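From: Hanna Marchuk
To: Tidville Garden List
Subject: Re: Repotting the big leafy ones

Omolara Wike wrote:
> Mine has gone 8 months in the same pot and the water now runs
> straight through and out the bottom. Is it too late in the year
> to move it up a size? Also, does anyone still buy soil from the
> Grunby yard, or did they stop doing the small bags?

Omolara,

August is fine if you keep it out of direct sun for a week or two afterward. I did two of mine on Sunday and they look the same as before. Water running straight through can mean the roots have filled the pot, but it can also mean the soil dried out and pulled away from the sides. Stand the pot in a bucket of water for 15 minutes first. If the soil swells back up, leave it alone until spring.

If you do move it, go up one size only. I put one in a pot that was far too big last year and the soil stayed soggy until the roots rotted.

Grunby still has the small bags. They are behind the counter now, so you have to ask. The Givisville place is cheaper but the mix is mostly bark and I end up sifting it.

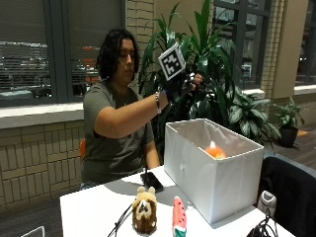
For feeding, wait a month after the move. Khrystyna uses half of what the label says and I have started doing the same. Wipe the leaves with a damp cloth when they get dusty and skip the shine sprays.

I have two clean pots one size up from yours if you want one. I'm home most evenings after six.

Hanna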